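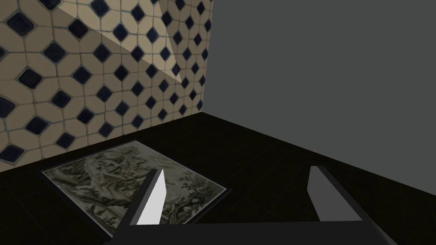
Does randomizing wall and floor textures in a simulated kitchen really help, or am I just making training slower?

posted by tilewalker in Robot Learning

Hi all! I'm having a great time with a two-armed robot in a simulated home and I've finally hit something I can't sort out alone. I'm training a policy from demonstrations I record by teleoperation, then scoring it on rooms it hasn't seen. The tasks are plain household stuff: reach for a handle, pull a door, pick something up off the floor.

I have 979 demonstrations across 16 room layouts. In the first version every layout kept its original surfaces. Then I read the Sosavcombe write-up on texture swapping and got very excited, so I set things up to draw a new wall tile, floor and appliance color each time a demonstration gets replayed for rendering. The arm motions stay exactly the same and only the looks change.

Results on the held-out rooms, same 39 trials for each policy:

Original textures: 15 successes
Swapped textures: 16 successes

One extra success, for a rendering job that now runs all weekend and is still chugging along when I sit down on Monday. Before I looked at the numbers I was sure I'd see a big jump! The cream tile with the little navy diamonds is the wall I worry about most, as it's such a strong regular pattern and it turns up behind nearly everything the grippers reach for.
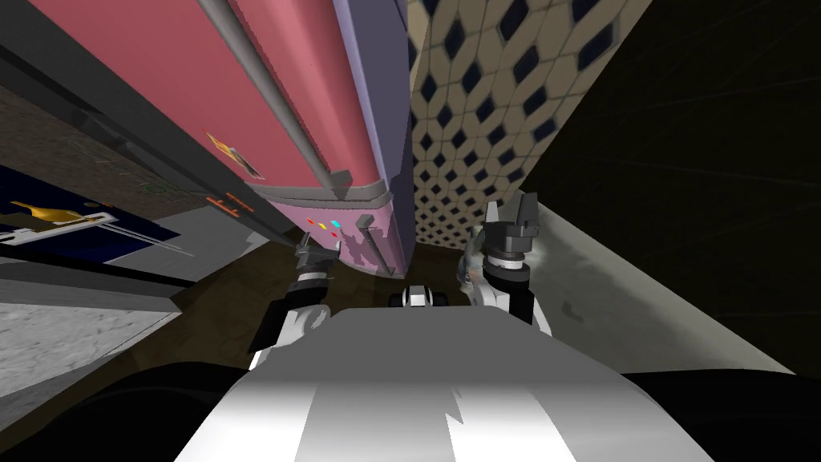
Both arms out toward the pink cabinet, tiled wall behind the right gripper.

Settings in case they matter: two wrist views and one head view go into the policy, all resized to the same small square. I train with the Famitz codebase, nearly stock. Lighting isn't randomized, camera positions aren't either. Is one success a real effect? And if it isn't, what would you try next?

jallex_user_north

It's noise. 15 against 16 out of 39 tells you nothing, sorry. Run more trials.

gripperfan

Oh, I love this question, I spent most of February on the same thing!

The post above is right about the count, but I'd add that more trials is only half of it. Did you train one policy per condition? If so, train at least three of each with different random seeds before you compare anything. When I did that in my own kitchen setup, the gap between two seeds of the same method was bigger than the gap between my methods. It was a bit crushing for a day and then it was really freeing, as I could stop guessing.

Also use the same starting states for both policies if you don't already. Then you can go trial by trial and see which ones flipped. Your two totals could hide ten trials that went from fail to success and nine that went the other way, and that would be a much more interesting result than the totals suggest.

Now for the fun part. I think your wrist views are where you should be looking. Far away, the head view gets plenty of context: the cabinet, the wall, the counter, both arms. Up close the wrist view can be nearly all flat surface with a strip of pattern and a bit of finger.
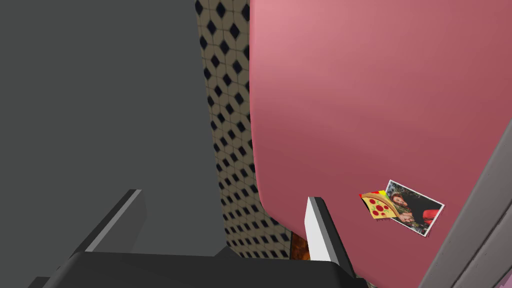 With so little to go on, a policy can latch onto any small thing with sharp edges. I had one that had learned to line itself up with a sticker on a door. It looked brilliant in the training rooms and fell apart the moment the sticker moved. Swapping the wall tile won't touch that problem at all, so if you're only changing big surfaces you could be leaving the strongest shortcut in place.

What I'd try, in this order:

Move or remove the small decorations on doors at render time and leave the walls alone. It's cheap to set up.

Jitter the wrist camera pose a little. This gave me more than all my texture work put together.

Blank out one view at a time at test time and rerun the trials. If blanking the head view barely changes the score, you know which camera is doing the driving.

Only after that would I go back to the big texture swaps. You can render far fewer of them too. I replayed each demonstration with two looks and saw no drop compared with many more.

Please post what you find, I'd really like to see the view-blanking numbers!

cheng_lab_lurker

Agree with most of that. One caution on blanking: a solid black input is something the policy has never seen, so it may fail for that reason alone. We fill the view with the average training image instead. Still not perfect but easier to interpret.

Are you picking the checkpoint by its score on the held-out rooms? If so, you'll need another set of rooms for the final number.

tilewalker

Ha, yes, I was picking it that way. Fixing that first. Three seeds each are queued up, and I'm doing the door decorations next. Thank you all so much!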